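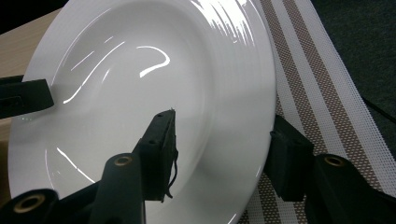 **Moving from table laying to teaching the robot - what should I ask for before I say yes?**

Posted by **Nadine Qudah** in Work & Workplace > New technology

Hello all! I've read this forum for ages and never posted, so be kind.

I work front of house at Zirerdale, which does conferences and big sit-down dinners. Our busiest night this February was 147 covers, all laid by hand, and my knees can confirm it. The company is bringing in a table-laying robot from a supplier called Wolulix. It's already been named Ola, and the room where we practise with it is the Gautier room, so now people say "are you on Ola or are you on Gautier?" and they mean the same thing.

Before Ola can lay anything, somebody has to show it how. You hold a black gripper in each hand and do the job with those instead of your fingers, over and over: plate up, plate down, plate on the mat, plate off the mat. The grippers record what you do and the software learns from it. I had a go last month and I absolutely loved it. It's fiddly! A glossy plate wants to slide and tip the moment you pinch it badly, and you suddenly notice all the things your hands have been doing for years without telling you. I came out grinning.

Now they've asked me to do it for most of my hours. I'd like to. But I have a few worries and I don't know which are sensible:

- My contract says "banqueting assistant" and doesn't mention any of this.
- I'd be missing evening shifts, and evenings are where the tips are.
- My thumbs ached after the first long session.
- Two of my mates on the floor have gone a bit quiet with me. I think they feel I'm training our replacement. Am I?

My manager, Myroslav Stelmakh, is decent and has said to come back with a list of questions. What would you put on it?

---

**Arsen Kuzmenko**

Go for it!! I did something very like this in a parcel depot and it was the best year I had there. Get the pay in writing though. Verbal promises about "we'll see you right" went nowhere with our lot.

Also trim your nails, I kept catching mine on the handles.

---

**Vira Antoniuk**

Nadine, what a lovely thing to be good at. I moved from canteen work to teaching sessions and then to looking after the rota for them, so I've seen it from a couple of sides. Long answer, sorry, put the kettle on.

**The contract.** Ask for a letter that names the new duties, says how many hours a week, and says what happens when the teaching stops. That last bit is the one people forget. Ours ended rather suddenly when the supplier had enough recordings, and anyone whose old shifts had been filled was left hunting for hours. You want a line that says you go back to your old pattern, or to something you've agreed. If you're in a union, show them the draft before you sign it. If you're not, a free advice service can read it with you.

**The tips.** Work out what you really lose. Go back through a few months, add it up and take the figure to Myroslav. We ended up with a flat top-up per session, which suited the people who had children at home and annoyed the ones who did well on a Christmas party. You could also ask to keep one or two evenings. I'd do that anyway, because you'll stay friends with the floor that way and your hands will remember what real service is like.

**Your thumbs.** Please take this seriously! Squeezing a gripper all day is a different strain from carrying plates. We did short blocks with a 15 minute break between them, and we swapped people round so that no one had the grippers for a whole shift. Ask who does the workstation assessment. Table height matters more than you'd think. If you're reaching down to a low table your shoulders will be up round your ears by lunch, and if it's too high your wrists bend the wrong way. Tell them the day it starts aching.

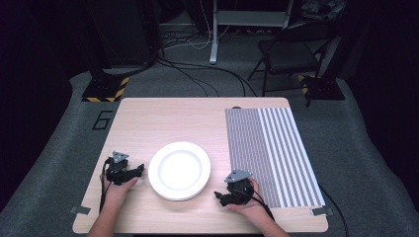 Then there's the slow pace of it, which surprised me. On the floor you're praised for speed and in a teaching session you're often asked for calm, clean, repeatable movements, so you have to let go of that inner voice shouting about the starters. I found it restful once I'd got used to it. Some of the fastest people on our team hated it, and went back to the canteen very happily.

Fumbles, too. Find out what they want you to do when you drop or knock something. Some want you to carry on and recover, some want you to stop and mark the take as bad. I spent my first afternoon apologising to a laptop when all I had to do was start again.

**Your mates.** I can't tell you whether Ola means fewer jobs at your place, and I'd be wary of anyone who says they can. But you can ask the question out loud, and ideally with them in the room. What will the robot do? Which shifts will it be on? Who clears up after it, and is that a grade up or just more work? At ours the repetitive laying did shrink, and the work that grew was checking, fixing wonky settings and being with guests. For me that was better. For a woman who loved the quiet hour of laying up before anybody arrived, it was a real loss, and I don't think we listened to her enough.

Could you offer to rotate the teaching, so that anyone who fancies it gets a turn? It thawed things out wonderfully for us. Everyone had opinions about the right way to hold a plate by the end of the week.

Good luck, and do come back and say what he answered!

---

**Margaux Millet**

Agree with nearly all of Vira's. I've done 117 of these sessions (I keep a notebook, I'm that sort of person) and the only thing I'd add is about the plates themselves.

Ask to use the crockery you really serve on. Different rims want a different approach. With a wide rim I like to come in low and open, get one pad outside and one over the inside slope, and only then close up. Don't rush the closing - that's when it skids. Then wipe the pads now and again, they get grubby and you lose your grip.

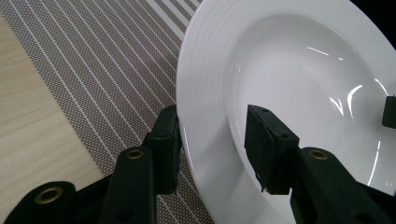
Coming in on the rim, one pad either side.

Also ask whether the recordings include your voice, and who keeps them. I sing. I'd have liked to know sooner.

---

**Nadine Qudah**

Thank you all so much! I've pinched most of this. The list is now 2 pages and the going-back-to-old-shifts line is at the top of it. I've asked the others if they want to come to the meeting, and one has said yes already.

Margaux, I tried your way of coming in low this morning and it feels so much steadier. Will report back once I've seen Myroslav.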